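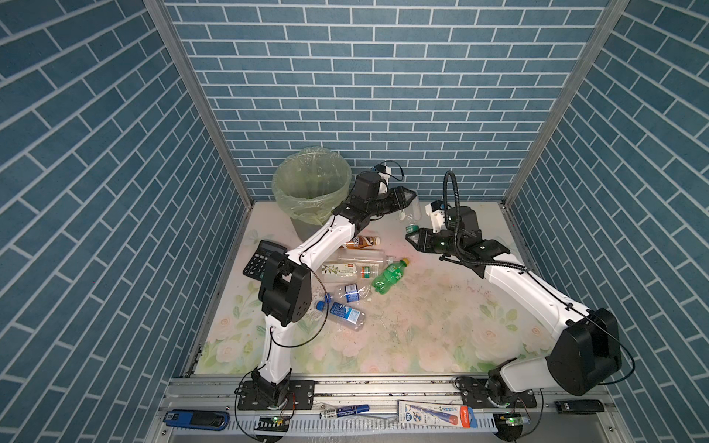 Calculator and trash bin on the floral mat.

Food Log Apps > Driltell > Tips and Problems
Search this forum Enter keywords Go
September, posted by skillet_two

Moved my meal history from Fledotero to Driltell and the daily totals don't match. Monday shows 2185 calories in the old one and 397 less in the new one. Same meals, same portions. Has anyone seen this?

oatbag: Check your custom foods. Driltell only imports a food if it has a serving size filled in. If that box is blank it brings in the name and sets everything to zero.

skillet_two: Found two with no serving size, a bean soup and a salad dressing. Fixed both and the total is still short.

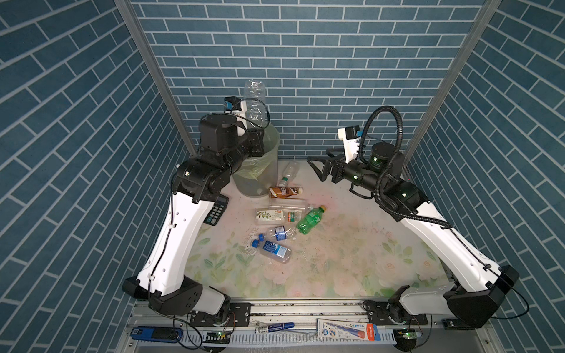 pkl_44: Do you have to enter the old meals again after fixing a food?
oatbag: Open each meal and save it again, and the totals will update. Past meals keep the old numbers until you do.

marrowfat: I don't agree with importing at all. Start with an empty log and add foods as you eat them. Most people eat the same things every week, so the list fills up fast.

oatbag: That works if you don't care about history. I use mine to compare months - starting over would lose that.

marrowfat: You can keep the old app for looking back. I still have Skireo on my tablet for that.

skillet_two: I'd like it all in one place. I saved the meals again and Monday matches now. The rest of the month will take a while.

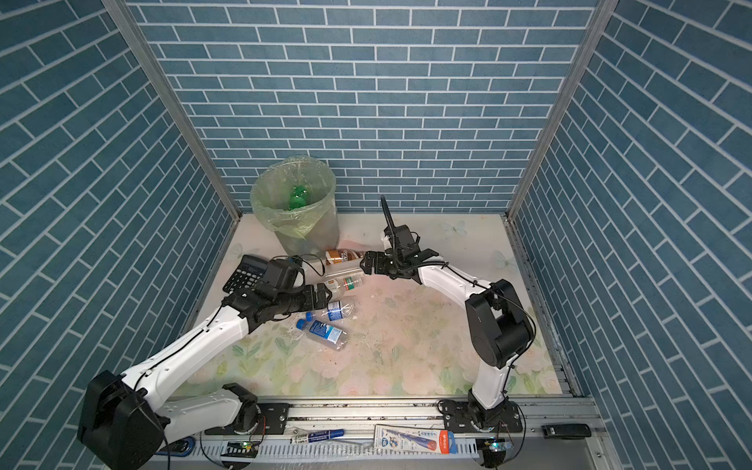

Re: Recipes after import

pkl_44: Separate problem. My recipes came over as single foods with no ingredients. Is there a setting?

oatbag: Not that I know of. Export them from Fledotero as a separate file and load that one first, before the meals.

marrowfat: Or type them in. I had about 2 pages of recipes and it took one evening.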